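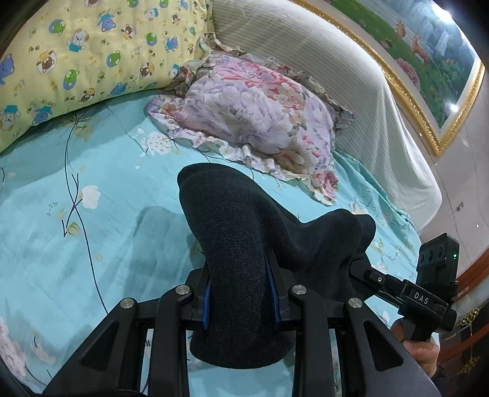
House rules for tidying a bedroom, version 3

29th April

I have spent a good part of the autumn writing rules for picking things up off a bed. My mother, who raised four of us and never wrote down a single rule on the subject beyond "now", finds this very funny.

The job is for Cosura, who want hand-held gripper recordings of ordinary housework so that a robot can one day do it badly in your own home. I look after the protocol. Radek Šťastný looks after the people holding the grippers, and therefore has the harder job and the better stories. Version 1 of the protocol was a page and a half. Version 2 was 40 pages and was read, as far as I can tell, by me.

So version 3 is short. These are the bits I'd defend in a pub.

Dress the room like somebody lives in it. Our first bedrooms at the Mistville unit had plain white sheets and one beige pillow, and looked like a motel that had given up. Real beds are a riot. Blossoms on the sheet, cartoon bears on the pillow, peonies on whatever is bunched up in the middle, and a gilt-framed deer watching over the lot. Patterns stay. If a collector's taste offends you, take it up with your own doona cover first.

Soft things get gripped across the thick part. With a mug you can argue about the handle. With dark, lumpy, knitted footwear-ish objects you can't, and I have sat through a meeting that tried. Close the fingers until the fabric gives a bit, then stop squeezing. Version 2 had a table of fabric weights here. I miss it, and I'm alone in that.

Hold, then move. One slow breath after the fingers close, before the lift. Radek teaches it as "say g'day to the sock", which I refused to put in a formal document and which is now the only line anyone can quote from it.

Fingers on the handle, and only the handle. The free hand stays out of the job altogether. You will want to help. Everyone does, especially when a ruffle gets involved, and helping spoils the take, as the robot won't have a second hand hovering nearby like an anxious aunt.

Leave your mistakes in. This is the one that started the arguments. The Bednárik guidelines, which we borrowed from heavily, say to bin any take with a dropped object. I think that's wrong. A drop and a decent recovery is worth keeping, provided it's labelled as a drop. What goes in the bin is the take where somebody dropped the thing, swore, and started again pretending it was fresh. In February we went back through 4,000 takes and pulled 600 of those. It was a long month.

Private stuff goes in a drawer before you start. Mail, tablets, school photos, anything with a name on it. Pictures on the wall are fine if the subject is wildlife.

Check the mount before each room, not each day. A bracket that's worked a bit loose will look perfect to the eye and be useless to whoever has to line up the data later, and that person knows where I sit.

I'm still stuck on what counts as "tidy". Flalgate, who are doing kitchens, have a photo standard: the bench must match the reference shot. Try that with a knitted blanket. I've drafted "put away to the standard of a reasonable adult expecting visitors", and Radek has written in the margin, "Which visitors?" He has a point. Suggestions in the comments, please, and keep them under 40 pages.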